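Do I need a water softener?

Bleddyn Rees two doors up has had a Treller softener fitted and now he wants everyone on the road to have one. He says his tea tastes better. I had a cup at his on Saturday and it tasted like tea.

The salesman quoted me £416, plus salt, plus a yearly service he was oddly vague about. His leaflet says it pays for itself in 2 years through lower bills. Lower than what? I asked and got sent the same leaflet again.
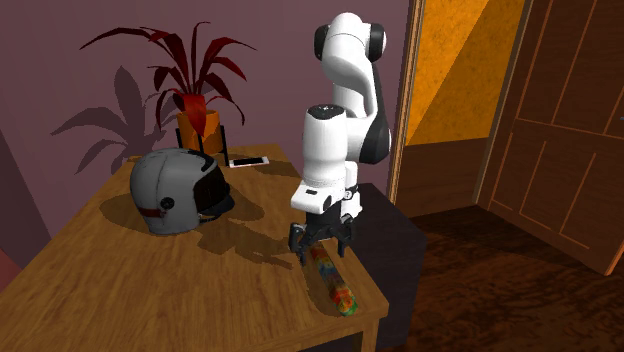 My kettle does fur up, I'll give them that. A bag of citric acid sorts it out and costs less than a sandwich. The boiler man looked at ours last November and didn't mention limescale once, and he's a man who mentions everything.

Beca Bellis left a comment on my last post saying her skin cleared up after she got hers. Maybe so. She also changed her soap that month, by her own account.

I've told Treller I'll think about it. They've rung twice since.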